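The pool at Fiore opens at six, and by ten past the slow lane is full. The woman who has run the morning swim there for two summers was happy to talk, so long as it was done before the kettle boiled.

She grew up inland and learned in a dam. "I didn't see the sea until I was 10," she said. "I didn't like it. I still prefer a wall at each end."

The ocean pool is 50 metres long and cut into the rock below the Plustis car park. The group started in June, in the cold, with people she knew from work. Most of them wanted to swim before the tide came over the side.

"People ask what the water temperature is. I tell them to get in," she said. "If it's a big swell we go up to Lastis and use the indoor one, but they charge for parking."

The council wants to close the pool over winter to fix the eastern wall. A petition left on the counter at the Prastidora kiosk has 1,305 signatures. She signed it, with some doubts.

"The wall does need doing — I've cut my foot on it. I'd just like them to do half at a time."

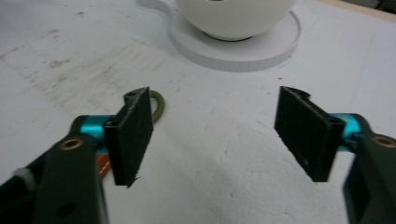

She has put that to the council in writing and is waiting on a reply. In the meantime the group will keep its usual hours. New swimmers should bring a towel, thongs for the steps and something warm for afterwards.

"You don't have to be fast," she said. "I'm not fast. I do my laps and go to work."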